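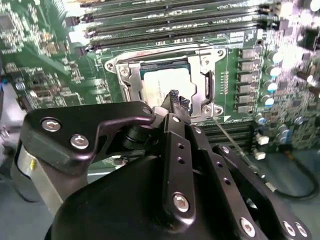

Buner began life as a December game jam entry with one level and no sound. It is now a full survival game set in a drowned mining town, and the lead designer at Golitstead, the small studio behind it, can barely sit still when talking about it. We met in the studio's kitchen and got on to hardware almost at once. A co-op game lives or dies by its servers, and the designer was happy to admit knowing very little about what goes on inside one. "I know there's a processor sitting in a metal bracket with a screw at the corner, and rows of memory slots next to it, and that's me done. I draw flooded tunnels for a living."

The tunnels are wonderful, for what it's worth. I played two hours of the current build and came away with sore shoulders from leaning into every bend. Your lamp runs on a hand crank, and the crank makes noise, and noise brings company. It's a simple idea and it had me whispering at the screen.

"The crank was the first thing we had," the designer says. "Before there was a story, before there was a town. In the jam version you could crank it forever and nothing happened, it just looked nice. Then one of our programmers made the creatures listen for it and we all screamed. We kept that build. It's still on my desktop."

The old game is the obvious thing to ask about. Golitstead's last release, Amato, was a gentle puzzle game about restoring a clock tower, and it's hard to imagine anything further from a mine full of things with too many elbows.

"People say that, but I think they're cousins! Amato was about listening to a machine and working out what was wrong with it. Buner has pumps, lifts, a horrible old winding engine, and you fix them in the same way, by ear. You just have to do it while something is walking about upstairs."

Co-op arrived late. The plan had been for a single-player game, until the team let 50 players try an early level and kept getting the same request. A second test had 75, all of them in pairs, and the studio spent an evening listening to recordings of friends blaming each other for cranking too loudly.

"I laughed until I cried. One pair agreed to take turns in the dark and then both refused to go first. They stood in a corridor for ages. We didn't plan any of that – they made it up themselves."

Has sharing the dark made it less frightening? A bit, the designer thinks, and the team has answered by finding ways to split people up. There are 1052 doors in the finished map, and a fair few of them close behind you.

The next public test will be open to 2000 players and adds Bomidton, the half-sunken village above the mine. I saw only the chapel and the bottom end of the high street, where the water comes up to your chest and the lamp has to be held overhead.

"You can't crank it with your arms up," the designer says, grinning. "So you've got whatever light you went in with."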